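Thread time, because four of you asked how the cottage rental went and I can't type it all out in DMs

1/ We booked the lakeside place at Dromton for 6 nights in April. Two bedrooms, a sleeping loft, a dock shared with the neighbours. Listed through Drotach, 97 a night before the cleaning fee (the cleaning fee is its own thread, believe me)

2/ The drive from Ovetham is lovely until the pavement ends. Then it's 14 km of gravel and you'll want your headlights on. We pulled in after 9 pm and the lockbox code was the OLD code. Host answered in two minutes though, full marks!

3/ Kitchen is better stocked than mine at home. Sharp knives! A kettle that pours properly! First day we never left the porch, just lunch and library books and the loons going off
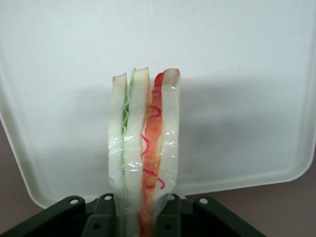
4/ Beds: the queen downstairs is great. The loft is two singles pushed together and the gap will find you. Bring an extra duvet if you're going before the May long weekend, the baseboard heater up there is more of a rumour

5/ Wifi was fine for email, hopeless for video calls. My sister-in-law had to drive to the Yip general store and take a meeting in the parking lot. They do a decent butter tart, so she wasn't too bothered

6/ Dock is deeper than the listing makes it sound, so if you've got little ones pack the life jackets. The canoe is included but the paddles live in the shed, and the shed key is on the hook BEHIND the pantry door. We lost half a morning to that one

7/ Checkout is 10 am and they mean it. Strip the beds, run the dishwasher, take your garbage and recycling to the bins at the top of the road
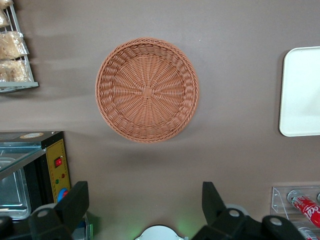
8/ Would I book again?

Yes, but in September, when the water's had all summer to warm up. I'd grab the downstairs bedroom before anybody else got their bags out of the car, and I'd ask the host to confirm the lockbox code that afternoon. Link's in my bio if you want to check dates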